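## 4. What the riders told us about the driverless shuttle

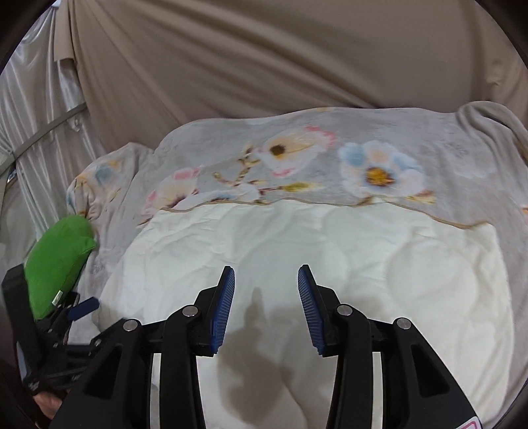

**Figure 4.** Hand-held gripper with ribbed blue pads, open over a white quilted pad. Photo: Canan Işık.

I'll start with the waiting, because that's what people wanted to talk about. Birsen Güler and I went into the Drokmont interviews with a nice tidy list of topics (trust, comfort, price, the missing driver) and by the second morning we'd pretty much thrown the order out. You'd ask somebody how they felt about riding in a small electric pod through a tunnel with no one at the wheel, and they'd tell you the doors take too long. Fair enough! So the section follows what they cared about, and the missing driver comes later.

A quick refresher for anyone who skipped Section 2. The Drokmont line is a single bore with passing bays, 4000 meters end to end, linking the rail station to the Perkura office park. The pods run on rubber tires, hold six people, and are dispatched by software from a company called Doltau. We surveyed 242 riders in March and sat down for longer talks with a smaller group of them. The survey form is in Appendix B, typos and all.

### 4.1 Waiting feels longer underground

Riders were bad at guessing how long they had waited, and they were bad in the same direction. Almost everybody guessed high. We had the gate logs, so we could check each guess against the real thing, and the gap was biggest at the station end, where the platform is narrow and there's no clock. At the Perkura end there's a café next to the gates and a big screen with the pod numbers on it, and guesses there came out a lot closer.

I had expected the screen to explain all of it. Birsen thought it was the café, and we argued over this for most of a train ride home. The screen went dark for part of one afternoon (a power supply problem, nothing to do with us), and the guesses from that stretch were still better than the ones from the station. It's a small batch of answers, so please don't build a policy on it, but I've come around to her side a bit. People with something to do mind the wait less, screen or no screen.

There was also a good deal of grumbling about pods that sat in a passing bay. From the control room a bay stop looks like good traffic management. From inside a pod it looks like a wall. Doltau's software plays a short message when a stop runs long, but several riders told us they'd never heard it, and when I rode the line myself I could see why: the fan is louder than the speaker. I wrote "fan!!" in my notebook and underlined it.

### 4.2 The missing driver

So, trust. We asked riders to mark how safe they felt on a line from "not at all" to "completely," once thinking back to their first ride and once for the ride they'd just taken. The marks moved up for most regular riders, which matches pretty much every earlier study of driverless transit we read. More interesting to me was how people talked about it. First-time riders talked about the software. They wondered who was watching, what would happen in a fire, whether the thing could be hacked. Regulars talked about other passengers. One woman who takes the first pod out every morning said she'd stopped thinking about the computer after a week or so, but she still looks to see who else is getting in before she does.

That came up often enough that we went back through the transcripts and coded for it separately. Late riders brought it up far more than daytime ones. A pod is a small room with a closed door, and on a bus there's at least a driver to sit near. I don't think our original survey would have caught this, as it only asked about "safety" in one lump. If you're planning something similar, split that question in two. We should have.

### 4.3 Price, and the bus that's still there

The old surface bus still runs between the same two ends, and it costs less. When we asked people why they'd picked the tunnel that day, the top answer was time, with weather second. Hardly anyone mentioned the technology, even though the posters at the station are all about the technology.

We tried a simple what-if with fares, raising and lowering the made-up price on a card until the rider said they'd switch to the bus. I'm a little nervous about these numbers and I'd rather say so here than bury it. People are generous with pretend money. The Ertürk model we use in Section 5 trims stated answers like these to bring them closer to real behavior, and even after trimming, commuters held on to the tunnel longer than casual riders did. That part I believe. The exact switching points I'd take with a lot of salt.

Capacity matters here too. The line was designed for 3000 riders a day, and on the busiest day in our logs it came within 200 of that. Riders who traveled at the morning peak rated the service lower on everything, including seat comfort, and the seats are the same seats all day long. Crowding seems to leak into every other answer. We control for time of day in the regressions, but I'd still read the comfort scores with that in mind.

### 4.4 Things we couldn't sort out

Two loose ends. Wheelchair users are too few in our sample for us to say anything solid, and the ones we did meet had very different stories depending on which gate they'd used. The ramp at the station end is steeper and the boarding time is the same at both, so a slower boarder gets squeezed at exactly one end of the line. Birsen is following this up in a separate study with longer ride-alongs.

The other is people who tried the tunnel once and went back to the bus. We interviewed on the tunnel platforms, so of course we missed them. We put a card with a web link on the bus seats near the end of the project, and the handful of replies we got are in Appendix C, unedited. Most of them are about the doors.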